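Trilik Tube Rack – Set-up and Use
Section 3: Placing and loading the rack

3.1 Before you start

Check that the rack has been assembled as shown in Section 2. The top plate, lower tier and base must be parallel, and every tab on the side panels must sit fully in its slot. A tab that stands proud will tilt the top plate and tubes will lean.

Wash the rack in lukewarm water with mild detergent before first use. Let it air-dry. Do not use acetone or other strong solvents.

CAUTION: The rack is not suitable for autoclaving or for dry heat. Hot tubes must cool in a metal rack first.

3.2 Choosing a surface

1. Select a flat, level tabletop. A matte, light-colored top is preferred, as drips and small fragments show up more easily against it.
2. Wipe the surface and let it dry. Grit under the base causes rocking.
3. Set the rack down with its long side facing the user. Keep a clear strip of table in front of it, wide enough to lay down one tube and its cap.
4. Press lightly on each corner of the top plate in turn. If the rack rocks, turn it end for end and test again.

NOTE: Do not slide a loaded rack. Lift it by the base with both hands, or unload it first.

3.3 Loading the tubes

1. Hold the tube near its upper end, upright, over the chosen hole in the top plate.
2. Lower it until the tip passes into the matching hole in the lower tier. Slight resistance at the lower tier is normal – do not force the tube.
3. Release the tube only when it stands without support.
4. Load the next tube. When only a few tubes are in use, keep them in one part of the rack and leave the remaining holes empty.

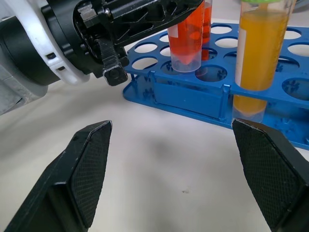 If a tube leans after release, it has missed its lower hole and is resting on the tier. Raise it until the tip is clear, bring it back to vertical and lower it again. Do not correct a leaning tube by pushing it sideways, as this puts load on the side panel tabs.

Labels must be fixed high on the tube so that they stay above the top plate. A label that passes through the plate can wrinkle and jam. Tubes supplied by Cletent have a printed writing area in the correct position. Vomik tubes do not, and a narrow label should be used.

3.4 Removing the tubes

1. Steady the top plate with one hand.
2. Lift the tube straight up until its tip is clear of the top plate.
3. Tighten or refit the cap before laying the tube down.

CAUTION: Never tip the rack to empty it. Liquid caught in the lower tier is hard to see and must be rinsed out the same day.

3.5 Spare parts

Side panel, blue: order no. 499
Base plate: order no. 34

Order through Stoyanova and state the rack size. Panels from older racks have wider tabs and do not fit.

Section revised February 22, 2026. Text: Úna Daly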